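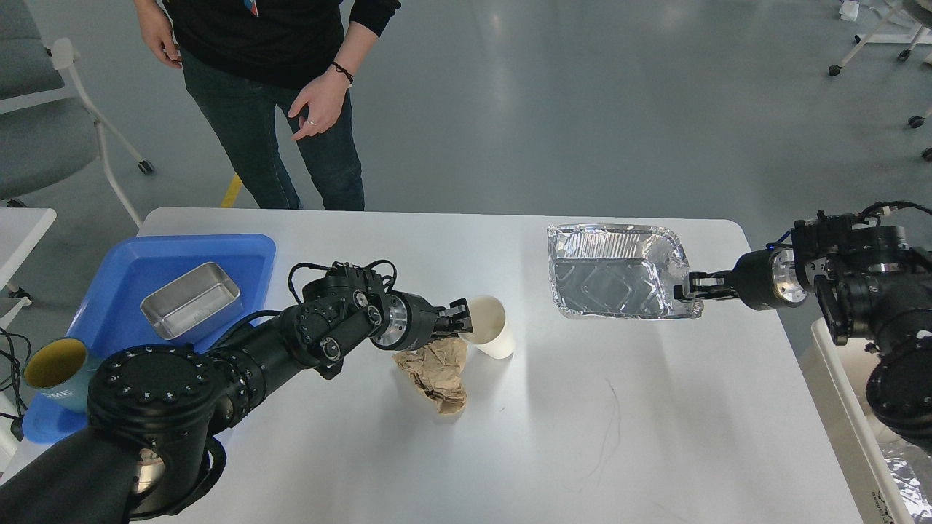 Notebook, clearing up after break, January

Spent the morning on the break table and enjoyed it far more than I expected to. The job sounds tiny: cups, paper, foil, mugs, all on one white table, and get them to where they belong. Once you start paying attention to the order you do it in, it gets really interesting (I may be the only one here who thinks so, but Ilango stayed for two rounds and was arguing with me by the end, so maybe not).

The idea for today was Rajeshwari's: use a foil tray as the carrier. Trash goes into the tray, the tray goes to the bin, one trip. The blue plastic tray stays for things that get washed. I love this. You stop thinking about each little thing and only ask foil or blue.

Notes on the foil:
- It bends the moment you hold it by one side. Take it by the rim, near a corner, and hold lightly.
- A bent side is fine for trash. Don't waste time straightening it.
- Paper first, cup after. The paper makes a kind of nest and the cup doesn't roll so much.

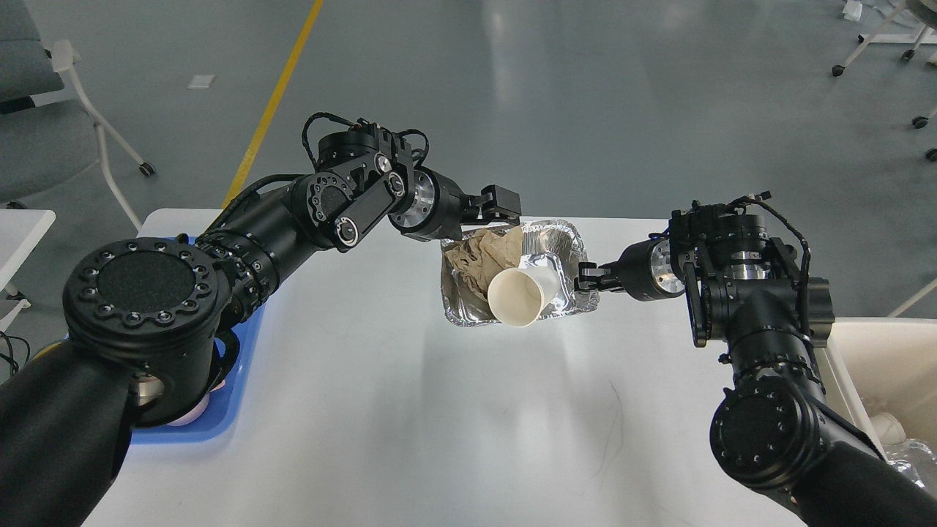
Brown paper and the white cup in the foil tray, cup on its side.

That order was Chaimae's suggestion and I'm sold on it. I had been putting the cup in first and then pressing the paper in around it, which is slow and pushes the walls out. Ilango wants to try tearing the paper smaller. I think crumpled is better, it takes up the space nicely, but let's try both.

Foil trays come 300 to a carton from Bevaver, so we can be as rough with them as we like. Paper cups are also 300 to a carton. Next carton goes on the low shelf please, not on top of the cabinet!

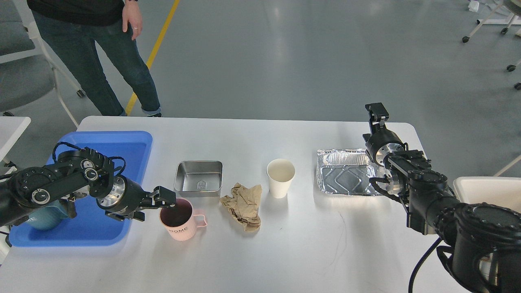 Chandrasekhar Shetty
Workshop lead, Flasidham

Mugs are the other half of it and they need their own rule. The pink HOME mug with dark liquid in it can't just be dropped in with the washing. Full mugs wait until last, get emptied at the sink, and only then go in the blue tray. The teal one goes straight in the blue tray. Steel container: goes back on the shelf if it's clean, blue tray if not. Aivar asked whether it should count as a carrier too, and I quite like that for spoons and small stuff. Try it next time.

Still to do:
- 6 rounds with paper first, 6 with cup first, same person
- ask Rajeshwari if used foil can go in with the metal
- label for the blue tray (WASH, big letters)
- move the coffee things to room 449 so mugs don't travel so far

Really pleased with this one. More after lunch, Chaimae is bringing the labels.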